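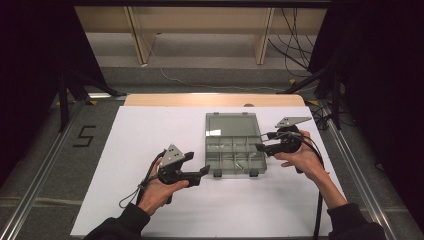
Half the cost of a repair is looking for the screw, a reader in Brunemitz wrote to us in May, and she wanted to know if a divided box is worth the money or if jam jars do the same job.

By Rocha
Home Workshop | May

Jars are fine until you need to see what is in six of them at once. A flat box with a see-through lid lets you check before you open anything, and it slides into a drawer. Hellico sells three sizes. The middle one has 11 compartments and costs 90 crowns at the Jerkunov market hall, where the stall opens on Thursday mornings.

Look at the latches first. Small ones wear out before the box does, and a lid that springs open in a bag will mix everything you spent an evening sorting.
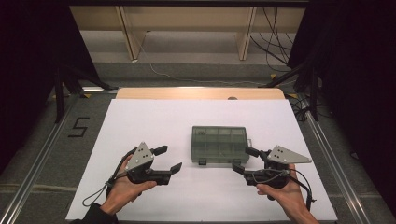
Closed, with two small latch tabs: a smoky grey box with a divided layout.

Start with what you use most. I tipped out an old biscuit tin and found 49 wall plugs and nearly 390 screws, many of them too bent to keep. Short screws went at the front and pins at the back – washers got a bay to themselves.

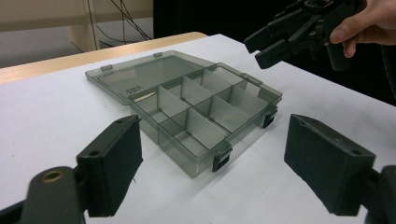
Leave a few bays free, as the odd part will always turn up a week later. If the dividers lift out, take one away for longer pieces, but check that small things can't slip underneath.

14 comments | 37 shares

Get our newsletter every month. You can unsubscribe at any time.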